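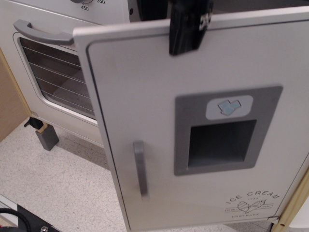 Photo: Altden Night Walks

Pre-tour safety checklist for the old Suvgate guesthouse, with my comments
Last walked through December 29, 2020

I run the ghost walks at Suvgate, and before every season I go through the building in daylight with a torch and a clipboard. People ask me all the time whether I've ever felt something in there. Yes, on the back stairs, more than once! But the back stairs also have a loose tread, and I worry about that a good deal more than I worry about the lady in grey. So this is my list, comments and all, for anyone who helps out on a walk or is just nosy about how we do it.

FRONT HALL AND ENTRY

1. Front door opens fully from inside without a key. OK.
Comment: It still gives that long groan everybody loves. I was told to oil the hinges and I'm leaving them alone, they move freely.

2. Exit sign lit. OK.
Comment: Yes, it spoils the mood. It stays on.

3. Group size posted at the door. OK.
Comment: Max 8 guests per walk, plus a guide front and back. Please don't squeeze in someone's cousin.

4. Mat flat, no curled edges. FIXED.
Comment: Taped down on the day. Wants replacing by May.

STAIRS AND UPPER FLOOR

5. Handrails tight. OK on the main stairs, NOT OK on the back stairs.
Comment: The bottom bracket has pulled out of the plaster again. This is right where guests report the cold hand on the shoulder, so they tend to grab for the rail in a hurry. Back stairs closed until it's done.

6. Treads sound. NOT OK.
Comment: Same stairs, the loose one near the turn. I stood on it and it made exactly the "footsteps" sound from last season's recording, which was a bit of a letdown for me, I'll admit. The footsteps in the corridor I still can't explain.

7. Room 2 window latched. OK.
Comment: Found it open when I arrived, closed it, latched it, checked it again on my way out and it was still shut. Make of that what you like.

8. Floor at the end of the corridor. WATCH.
Comment: Soft patch by the linen cupboard. Keep guests on the runner. If somebody sees the figure at the far window, they look from where they are, no rushing down there for a photo.

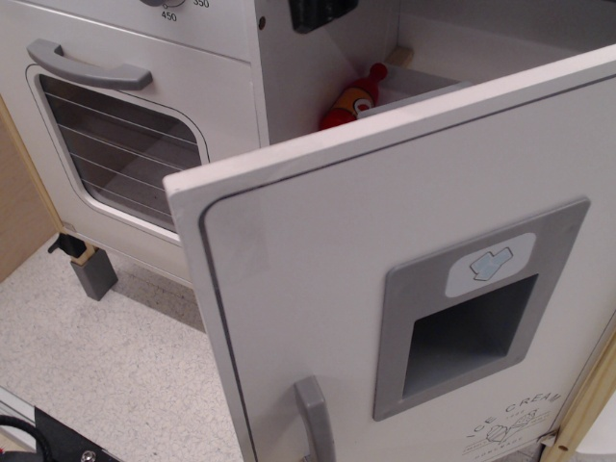
LIGHTS, POWER AND GEAR

9. Emergency lights come on when the mains is off. OK.
Comment: The Vekix unit on the landing took a second or two longer than the others. New battery ordered.

10. Guide torches charged, spares in the bag. OK.

11. Extension cords off the floor. FIXED.
Comment: The last group left one strung across the parlour for their recorder. I love a good recording, but tape your cords down, folks.

12. Candles. NONE PERMITTED.
Comment: Battery ones only. They look great in the colour photos anyway.

OUTSIDE

13. Path to Bhutto Lane clear. OK.
Comment: 248 metres by the measuring wheel, gravel the whole way, so closed shoes please. Watch the branch by the gate, it's low and it has fooled plenty of guests into thinking they were tapped on the head.

14. Meeting point sign standing. NOT OK.
Comment: Flat on its face in the ditch. Reset it and it's leaning already. Needs a proper post.

Still to do before we reopen: items 5, 6 and 14. The gate padlock is set to 411, and please scramble it when you leave.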